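Tollwood Tenants Board > Laundry and Storage > Drying rack instead of the building dryers??

kikside_kate
Posted 2020-01-14

So the dryers at Kinsella ate my quarters again. Second time since December. Done. Thinking of just getting a metal rack and hanging everything on hangers off the top bar. Anyone do this in an apartment? Does it hold jeans? Place is small, one window, radiator under it. Don't want the whole room smelling like wet dog.

mopbucket21
Did it for 2 winters. Fine for shirts. Jeans take forever, get a fan on them. Fold-over-the-rod people are going to tell you hangers are dumb, ignore them, hangers = no crease across the knees.

rinse_repeat
hangers ARE dumb for jeans. Shoulders of the hanger poke the denim, you get little horns. Clip the waistband or lay it over the bar. Shirts on hangers sure.

mopbucket21
horns are from sweaters. not jeans. never once had a horn on a jean

rinse_repeat
ok well I have

tileandtub
Can we talk about where you put the thing. Carpet or tile. I say tile every time, drips wipe right up. My cousin had hers on carpet in Cundport and the spot under it never smelled right after. Also get one with lower rods, not only the top bar, socks have to go somewhere.

kikside_kate
I have tile by the door and carpet everywhere else. So by the door I guess. Will it be in the way, yes

sockpile
We've been doing the rack thing a while, mix of hangers and just slung over.

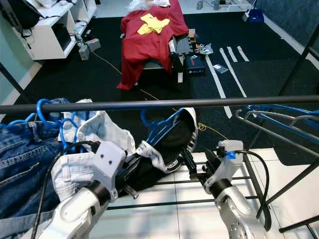
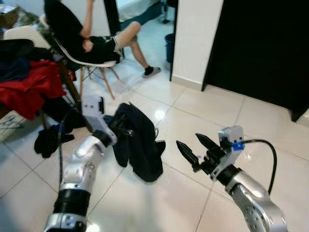 Anyway my whole system is sort first, hang second, and I'm bad at the first part. Darks in one go, jeans in another, and the hangers stay on the bar between loads so I'm not digging in the closet for them with wet hands. Ours are blue plastic, cheap, don't rust, don't leave marks. That bunch of them at the left over the jeans in the first pic is how they live, all on top of each other. Could be neater. Only rule I stick to is don't crowd the bar, a hand of space between each thing or the middle ones stay damp till the next day. And turn anything with a lining inside out for the first few hours.

rinse_repeat
you've got dark stuff right on the floor in the second one. Tile or no tile thats going back in the wash if it was mine

sockpile
lol it's a clean floor. My black stuff shows every bit of lint no matter where it's been so I quit caring. Lint roller lives by the door

tileandtub
Siding with rinse on this. Get a basket. Five bucks. Floor has grit you can't see, esp in January with everybody's boots and salt

mopbucket21
or just hang it sooner?? Heaps stay wet in the middle, thats the real problem, not the grit

sockpile
Fine, basket. Going on the list.

kikside_kate
Question, the white trim thing on the black piece in your first pic, do you wash that with the darks? I've got one like it and the trim went gray on me

sockpile
Cold, inside out, short cycle. Don't leave it sitting in the washer after. Trim goes gray from sitting wet against the black part, I think anyway. Hang it right away and pull the hem straight before it dries

rinse_repeat
Trim goes gray from too much detergent. Half the cap. Everybody uses too much

mopbucket21
you say that in every thread

rinse_repeat
and i'm right in every thread

duplex593
Late question but how wide is a decent rack. I measured by my tub and there's room for a narrow one only. Also do the side frames fold flat or is it a forever peice of furniture

tileandtub
Depends on the rack. Some fold, some you have to unscrew. Check before you buy. And bring a pair of wet jeans worth of weight in your head when you look at it, the skinny wire ones bow in the middle. Metal bar, not the plastic tube kind.

duplex593
ok thx. Narrow metal one then

kikside_kate
Update, ordered one. Black metal, top bar plus lower rods. Still going to fight the super over the quarters. Does anybody know if he does refunds in cash or just takes it off the rent

mopbucket21
Neither in my experience. Write down which machine and slip it under the office door with the date, he at least puts a sign on it

rinse_repeat
the sign falls off by lunch

kikside_kate
great. ok. Also whoever left a red sock in washer 2, it's on top of the machine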